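Zukville Two-Arm Sorting Project
Progress report to the program office, March
Prepared by the Tully cell team

Status

Work on the simulated cell is behind plan. We expected to finish the clip sorting task this period and move on to the real arms. We have stopped that move until the fault below is closed. Spending is on budget apart from extra computer time.

What was completed

The simulated table, both arms and the two bins are built and match the drawings for the real cell. We ran 1290 simulated trials of the sorting task, with the clips and the cube placed differently each time. The Dosia planner handled single-arm picks well. Most of the trouble is in trials where both arms have to reach the middle of the table.

The fault

In 22 trials the two grippers came closer together than the limit we set, and in 7 of those they touched. The planner should have held one arm back until the other was clear. It did not, and the safety monitor did not stop the run either.

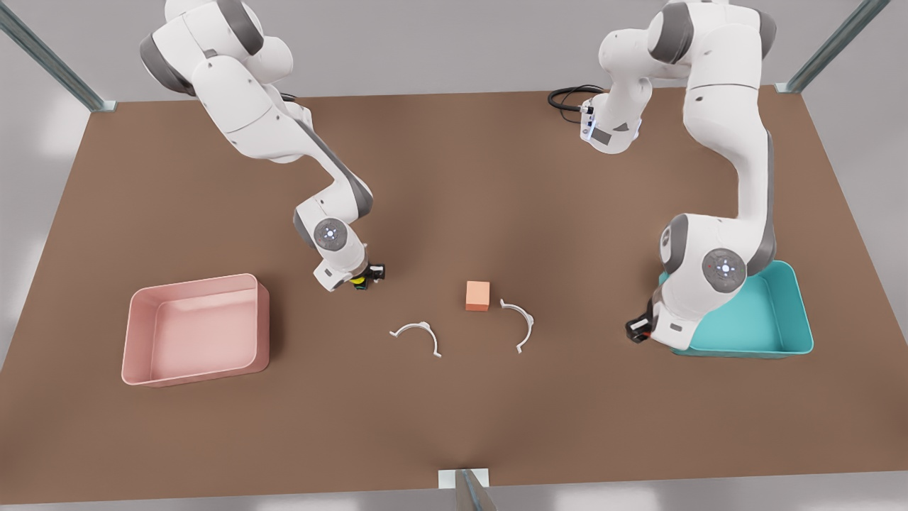

We traced the missed stop to timing. The monitor gets joint positions from each arm in turn, and under heavy load the positions for the second arm were 200 milliseconds old by the time they were compared. At the speeds we were using, a gripper can cross the whole safety gap in that time. The monitor was checking an arm that had already moved on.

The planner error is separate. When a pick fails, Dosia tries again from a new angle, and the retry path was never sent back through the shared-space check. All 7 contacts happened on a retry. We had tested retries with one arm only, and that test should have been written for two.

Nothing was damaged, as all of this was in simulation. The same monitor code was due to be loaded on the real cell, so we are treating it as a safety matter. It has been logged that way with Zumis, who supply the arm controllers.

Action taken

The retry path now goes through the shared-space check. The monitor stamps every position with a time and stops both arms if either reading is too old. Arm speed over the center of the table is cut by half until the new monitor has been fully tested. The 22 trials have been saved as a fixed test set and will be run after every software change.

Still open

We have not yet shown that the old-reading stop works under full load. It also stops the arms too often when the computer is busy, and we are still adjusting the limit. Zumis has been asked whether both arms can report at the same moment, and we are waiting for an answer.

Next period

Rerun the full set of trials with both fixes in place. Write the two-arm retry test. Review the results with the program office before any power goes to the real arms. We are not asking for more money, but we do ask that the hardware milestone be moved back one reporting period.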